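Subject: Re: [kinddale-linens] Fuzzy gray ones, how are you folding them?

> Does anyone else find the plush gray ones hopeless to fold?
> Mine slide apart before I reach the shelf.

Oh, I do sympathize! We've been going through a batch of these for the Flollby drive, and the thick ones need a good deal of coaxing. I always start by getting the cloth out wide on the table. 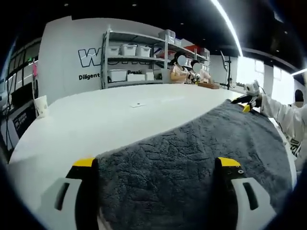 Dark gray plush on the white table, one corner up

From there I bring the long sides in first — three folds is plenty with pile this deep — and press the air out with my forearm.
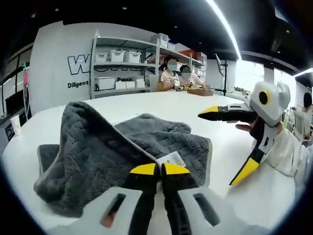
If it bunches up, I just shake it out and start over, which is quicker than tugging at the layers. Do let us know how you get on!

Warmly, from the Kinddale table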